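The Five-Minute Table Reset

I love a clear table. Ours is white, so every pencil mark and stray screw shows up, and for years it was the place where everything in the house landed and stayed. Then I started doing a quick reset every Tuesday after dinner, and it's become my favourite little job of the week!

You'll need one small open box, a damp cloth and a timer. Skip the lid. A lid is one more thing to fiddle with, and small bits go in much faster when you can just drop them.

Step 1: Push the big things back

Slide anything larger than your hand to the far edge and line it up in a row. Toys, books, mugs, the lot. Don't decide where any of it lives yet – you're only making room to work. Soft toys can lie on their sides, they won't mind.

Step 2: Put the box in the middle

Right in the centre, or a touch further back, so you can reach it from either side with either hand. I like a bright colour here. My old box was white and I kept losing it on the white table (truly), but a teal one jumps out at you.
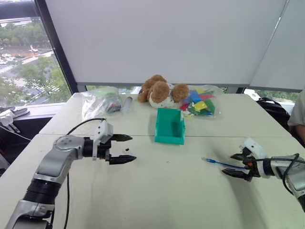

Step 3: Start with the tiniest bit

Look for specks first. Screws, beads, crumbs of eraser, that sort of thing. They're the easiest to sweep onto the floor by accident once you get going, so pick them up one at a time and drop them in.

Step 4: Long, thin things next

Cables, brushes and pens go in end first. If something's too long for the box, let it lean on a corner. Loop a cable loosely before it goes in and you'll thank yourself later.

Step 5: Wipe, then empty

Wipe the front half of the table, bring the row forward, and wipe the back. Now carry the box around the house and put each thing away. I give myself 4 minutes for this part, plus 30 seconds for finding whichever drawer the tape belongs in.

My neighbour Borislav Dimitriou does his at breakfast with both kids helping, one on each side of the table and the box between them. It gets pretty lively, but they're done before the toast pops!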